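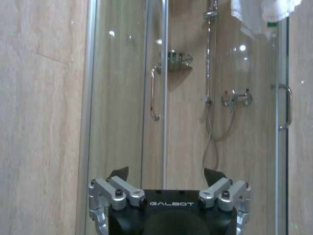 Search this site Search Go

Getting soap scum off a glass shower - the quick version

Ok. Writing this up fast before the next job. People keep emailing me the same question so it's going here and I'll just send the link.

You need:
white vinegar, plain, the cheap one
dish soap
spray bottle
two soft sponges, no green scratchy side
squeegee
two old towels, cotton, washed a lot
old toothbrush
baking soda for the track

Skip anything gritty on the glass. Skip razor blades too unless you've done it before and you know the glass has no coating. I wrecked a panel in the Mendoza house that way. Paid for it.

Before you start

Check your tile. Vinegar is fine on glazed ceramic and porcelain. NOT fine on marble, travertine, limestone. If you have stone near the glass, don't spray the panel at all. Spray the sponge and keep it on the glass. Or skip the vinegar and use dish soap and more elbow. If you don't know what your tile is, assume stone.

Same with coated glass. Zukwood panels usualy have a factory coating, and so do a lot of newer ones. Look for a sticker or check the paperwork. Coated = dish soap and water only.

Fan on. Door open. Never mix vinegar with bleach or with anything that has bleach in it. If you used a bleach spray in there, rinse everything, let it air out and do this another day.

Step 1. Rinse

Warm water over both sides of the glass. Wets the scum and gets the loose hair off. One minute.

Step 2. Mix

Half vinegar, half warm water, one good squirt of dish soap. Swirl the bottle, don't shake it or you get all foam. The soap makes it cling to the glass. Straight vinegar just runs down into the track and does nothing.

Step 3. Spray and leave it

Top to bottom. Then walk away for 12 minutes. Set a timer. Most people spray and wipe right off, then tell me it doesn't work. If it starts drying out, mist it again. Bad panels get a second round, same time.

Step 4. Scrub

Small circles, light pressure, start at the top. The low part is always worse, that's where the shampoo lands. Run your fingers over it - if it feels like fine sandpaper there's still scum. Clean glass feels slick.

Do the inside first, then the outside with the second sponge.

Step 5. Track and hinges

Baking soda in the track, a little of the spray on top, let it fizz. Toothbrush. Rinse well. Go easy around the hinges and don't leave vinegar sitting on metal, it can dull the finish. Rubber seals just get soap and water. If the seal is black all the way through it's mold and you're better off replacing it.

Step 6. Rinse again, squeegee

Lots of water. Then the squeegee, top corner, pull straight down, wipe the blade, next strip, overlap a little. Blade has to be soft. Mine is a Hekunen and it's fine, so is any other one with a decent rubber.

Step 7. Dry the edges
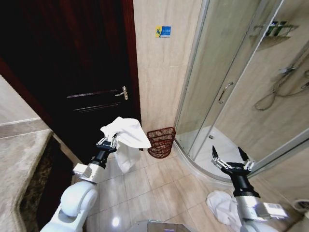

Cotton towel, no fabric softener, it leaves a film that shows up as streaks. Fold it in four and flip to a dry side when it gets damp. Edges, handle, along the bottom seal. Second towel for the floor so you dont slip getting out.

Still cloudy?

Could be hard water, not soap. Soak paper towels in warm vinegar, stick them on the spots, half an hour, scrub again. Same stone and coating rules. If it's still there after two tries the glass may be etched. That's damage in the glass and no cleaner fixes it. Yareli Ayala wrote in to say a polishing kit helped hers some. Haven't tried it.

Keeping it that way

Squeegee after each shower. Thirty seconds. Liquid body wash leaves less behind than most bar soap. Door open after so it dries.

Next one is grout. Probably September.

- Rigoberto Quintero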